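News > Mind & Body > Pregnancy and Birth

Print this page | E-mail to a friend

Ilavis birth-story circles add an evening group in June
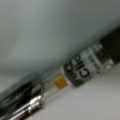 PRENATAL & EARLY LIFE

I've been nagging the folks at the Ilavis Center for an evening group ever since I sat in on my first circle, so you can guess how happy I was to get the e-mail. Starting in June they'll run one at 6:30 p.m. for parents (and parents-to-be) who can't get away in the daytime!

If you haven't been, a circle is a small group where people talk through what they know or feel about their own birth, and what they want for the baby they're expecting. Pei-shan Man leads it. She trained as a counselor, then spent years working with pregnant women in Grelitz, and she has a lovely slow way of asking a question and then leaving you alone with it. I cried in my first one. I had only gone to write it up.

The evening group meets in the upstairs room on Barkar Street for eight weeks, with room for 40 people across the spring and fall sessions. The fee is $131, or $80 if you come as a couple and one of you has done it before. Tea is included – bring your own cushion if you're fussy like me.

Irfan Nugroho will take the breathing and quiet-time part at the end. He told me he plans to keep it short, "ten minutes, maybe twelve if everybody's still awake."

None of this replaces your doctor or midwife, and Pei-shan says so at every first meeting.

To sign up, call the front desk and ask for extension 899. The daytime group carries on as before.

Articles | Workshops | Books | Letters | Contact | Top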